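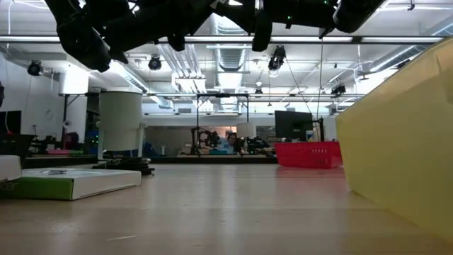

Photo: Trerkel / teleoperation bench, fixed camera view

1/ Notes on collecting hand-driven demonstrations for a pick-and-place task. We've been at this since June. Current total: 376 kept episodes. Posting what changed our numbers and what didn't.

2/ Setup. One operator, one leader arm, one follower with a multi-finger gripper. The operator moves the leader, the follower copies it, and we log joint positions, gripper commands and video. The task is moving a small carton into an open basket on a wood tabletop.

3/ Logging runs on Stoltix. We log the commanded position and the measured position as separate streams. If you only keep one, keep both anyway. The gap between them during contact is where most of the grip information lives, and you can't rebuild it later.

4/ First problem: pauses. New operators stop above the object to think. A policy trained on that data also stops above the object, and sometimes never leaves. We trim any standstill longer than 2 seconds, except right after the fingers close.

5/ We tried telling people to move faster. Bad idea. They got faster on the approach and sloppy on the release. What helped was 10 unrecorded practice runs before each session. Pauses mostly went away without anyone mentioning speed.

6/ Second problem: everyone grasps differently. One operator comes in from the side, another from straight above, a third tips the carton first and then picks it up. All of these are fine alone. Mixed together in a small dataset they average into a motion that lands on the lid.

7/ So we wrote a one-page grasp guide. Approach from above, long side of the carton between the fingers, close, wait for contact, lift. Operators can break the guide if the carton is against another object, and they tag the episode when they do.

8/ Gripper mapping. The leader has a plain trigger. The follower has several jointed fingers. We map trigger travel to one closing pattern and leave it there. A glove gives you more control per finger, but our operators got tired in it and the retargeting errors were worse than the lost dexterity.

9/ Cameras. The wrist view sees the contact, the fixed overhead views see where everything else is. With wrist only, the policy lost the basket whenever it turned away. With overhead only, it closed the fingers early. We train on both now.

10/ Look at your wrist video before you train on it. Bright ceiling lights push auto exposure down and black fingers turn into one dark shape. We locked exposure for the tabletop and let the ceiling blow out — the ceiling isn't part of the task.

11/ Background clutter: we leave it in. An early set was recorded on a cleared bench and the policy got confused by a box that hadn't been there before. Cables, boxes and monitors at the edges are fine as long as they differ between sessions.

12/ Recoveries. We used to delete any episode with a dropped carton. Now, if the operator picks it up again cleanly, it stays. Adding 20 of these did more for the success rate than the previous month of clean runs.

13/ Hand guiding (holding the arm and moving it directly) is still useful for waypoints and for teaching a new bench layout. We don't use it for the training set. The operator's hands end up in the video, and the forces logged at the joints include the person pushing.

14/ Latency. Ours crept up after a network change and we didn't notice for a week. Operators did, but they described it as the arm feeling "heavy". If someone says that, check the round trip before you check the motors.

15/ Labels are written by the operator right after the episode, one line, free text. We run them through a small script called Cheema that flags words it hasn't seen. "Carton", "box" and "pack" were all the same object for a while.

16/ Still open: how to vary start poses without making the operator's job miserable. Right now a script moves the follower to a random pose between episodes. It works, but it adds waiting time and people drift off to check their email.

17/ Next is a two-arm version of the same task, working name Drirnura. One arm holds the basket, the other loads it. Trigger mapping stays the same on both sides. Trim settings and the grasp guide go up with the next batch of episodes.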